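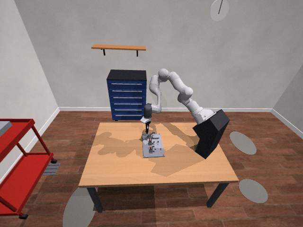

*A wood-grain table top on dark grey metal legs.*

2025-02-10

Readers in Brellia have their reading room back, and it is a pleasure to be able to write that after such a long stretch of borrowing books through a hatch in the side door. The library on Pametti Street opened its upper floor again this morning, with the heating mended, the windows properly sealed and, to the great delight of the people who had been queueing in the drizzle since before nine, plenty of tables to sit at.

It is the tables that most people wanted to talk about. The old ones, as anyone who did their homework there will remember, were enormous dark things that wobbled if you so much as turned a page, and two of them had to be kept level with a folded bus timetable. They went in January, when the floor was lifted, and the library asked its members what they would like to have instead. It sent out 1,497 slips with the overdue notices and newsletters and got 336 back, and they make lovely reading. One asked for "somewhere to put my elbows". Another simply said "warm, please", and several wanted a spot by the window where you can see the bowling green and still have room for a flask.

Wood won by a long way. A fair number of members had worried that a new room would mean white plastic and hard lights, like the waiting area at the health centre, and said so quite firmly. The order went to Clerketti, the furniture workshop out past the railway arches, which supplied 11 tables in a light finish and took the measurements twice over — the stairs at the library are narrow and turn sharply at the top, and a piano was once stuck there for most of a winter.

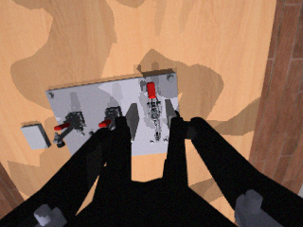 The money came partly from the town council and partly from the sale of old stock, which cleared a little over half of the 1,000 withdrawn books that had been sitting in crates in the cellar. The rest are still going at 50p each from the trolley by the front door, and there is a very decent run of gardening titles if you get there before the allotment society does.

Upstairs, the shelves have been moved back against the walls, so the middle of the room feels a good deal bigger than it used to. Local history has gone into the corner where the microfilm reader was. Large print is now beside the lift, where it ought to have been all along, and the newspapers hang on their old brass rods, which regulars had asked to keep. Children's books stay downstairs for the time being, as the carpet for the new story corner has been delayed and isn't expected until the spring.

Tạ, the café across the road, sent over trays of coconut biscuits and two large urns of tea for the first morning, and has agreed to let library members have a hot drink at a reduced price if they show their card. Drinks with lids may be taken up to the reading room, and that is a change from the old rule. Food still has to stay in the lobby, and the staff would be very glad if people could remember about the crumbs.

There are one or two jobs left. The lamp sockets on the street side are waiting for an electrician, so it can be a bit dim there after four o'clock, and the clock above the desk has been running ten minutes fast ever since it was put back up. The lift is working but slow, and the upstairs toilet will be closed for another week.

The reading room will be open from nine until half past five, with a later closing time of eight on two evenings a week once the lamps are in. No booking is needed for a seat. Members who handed in books at the side hatch during the works and have had a reminder letter since are asked to bring the letter to the desk, where any charge will be taken off.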